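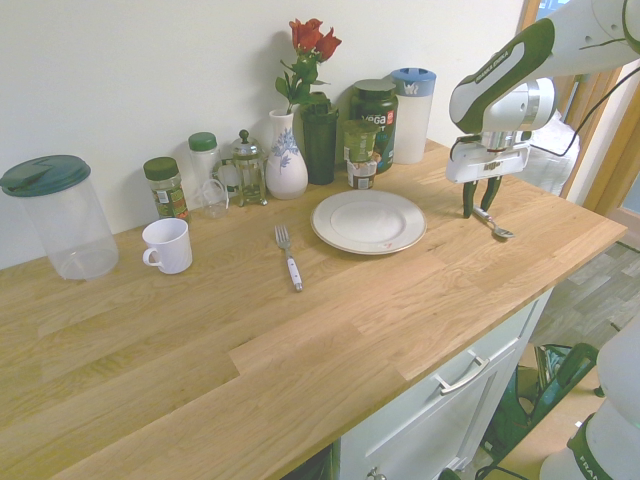
About Flidevar

Flidevar is a small shared workshop for people who build and program robots in their own time. We started with 3 members and one bench. There are now 25 of us, with a machine room, a soldering area and a kitchen corner where most of the arm work is done.

What we do

Our main build is called Motodis. It is a table-clearing project: an arm picks up cutlery and crockery from a worktop and puts it where it has been told to. The arms are bought in. The mounts, the wiring, most of the control code and the gripper fingers are our own work, and the fingers have been redesigned more often than anything else.

We work with everyday kitchen things. Spoons are hard because they are thin and lie close to the surface, and a plate with a raised rim leaves little room for the fingers to close.
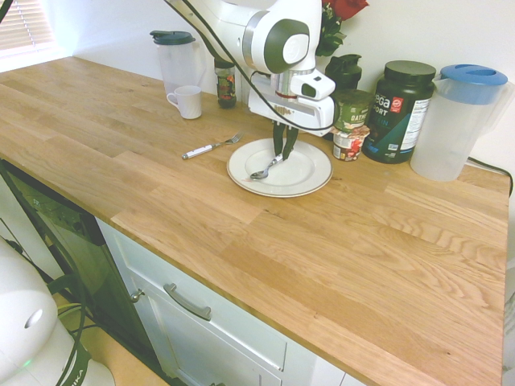 Motodis at the worktop, with the gripper over a spoon and plate.

Crumbs and glare matter too. A wrist camera sees a shiny plate quite differently from a matt one, so we test on plates that have been eaten from as well as clean ones. Anyone working on the vision side is asked to try their code on both before it goes on the shared machine. 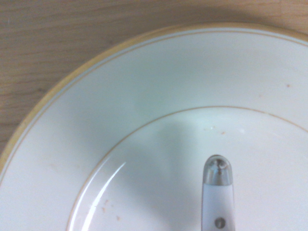
Hầu says the plates took up more evenings than the arm did, and would tell any new member to start with the fingers and leave the software until they can hold a spoon by hand in them.

Joining

Membership is 20 pounds a month and covers bench space, hand tools and the use of the 3D printers. Arm time is booked in advance, up to 10 hours a month each. New members do a short safety session first. We close in August.

Our parts store, Grelleo, is at the back of the building and is open to members whenever the workshop is.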